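Print this page
E-mail this page

Sornulard: a data card for my cups-and-plates pictures

Hi, and thanks for having a look! Sornulard is a set of pictures of one small, ordinary job, which is clearing cups, mugs and plates off a table and getting them onto the things meant to hold them. I put it together because I love tableware (too much, ask my cupboards) and couldn't find a set that took the humble dish rack seriously.

What's in it

There are 1000 pictures in the full download, split across two folders, Moltthorpe and Prikside. Those are just the names I gave my two tables. Prikside is the smaller folder, with 271 pictures in it, and everything else is Moltthorpe. If you only want a taste, grab the Roman folder – it repeats 102 of the pictures from the other two at a smaller size and it unzips in no time.

The things

- Plates, in plain colors. I went for solid colors because patterned plates turn to mush when they overlap in a rack.
- Mugs and cups. I call it a mug if it has a handle and a cup if it doesn't, or if the handle can't be made out. Please don't write to me about teacups, I know.
- A wooden stand for the plates, so they go in upright. I much prefer wood to wire for this, it's quieter and kinder to the rims.
- A wooden mug tree. These wobble if you load one side first, so go around it as you fill it.
- A little tabletop bell, which turns up in some pictures and not in others. It has its own label, "bell", and that's all I have to say about the bell!

How I labeled it

Every picture gets one line in labels.txt with the file name, the things on the table and a state for each. The states are "table", "held", "rack" and "tree". A cup on its way somewhere is "held" even when it's right next to the rack. I went back and forth on that one and changed my mind twice, so if you have the very first upload please toss it and get the new one.

Colors are whatever I'd call them out loud. Pale blue and light blue are the same thing in my labels, and pink covers everything from blush to something close to mauve. If a plate is mostly hidden behind another plate I still label it, as long as I can tell what color it is.

Known problems

153 pictures have a line in notes.txt, mostly for plates overlapping so much that I had to squint. The gray plate is the worst for this. I labeled a big batch on a Friday night and it shows – there are a few spots where "rack" and "tree" are swapped. I fix them as I find them, so check back now and then.

There's no glassware, no silverware and no plates with food on them. I'd like to do bowls next, but they don't stand up nicely and I haven't found a rack I like.

Using it

Use it for whatever you want, just keep this card with the files. If you crop the pictures, hang on to the original file names or the labels won't match up.

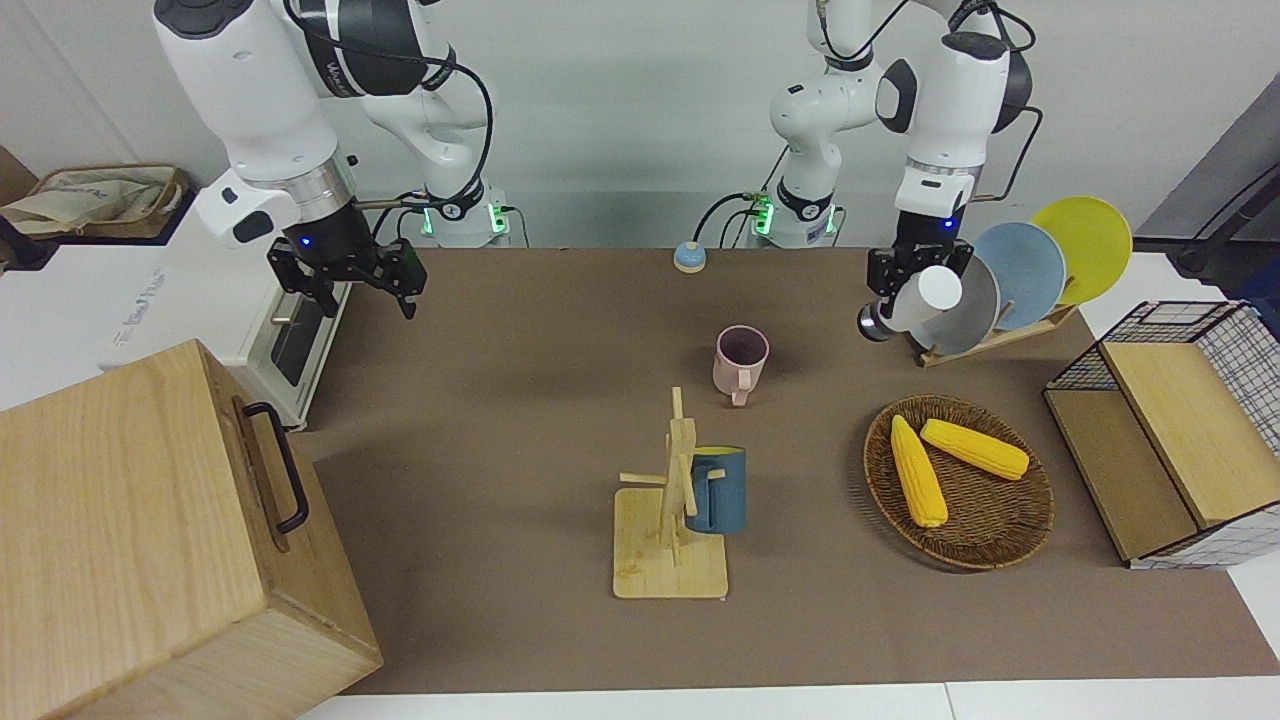
Moltthorpe folder: white cup "held", pink mug "table", gray, pale blue and yellow plates "rack".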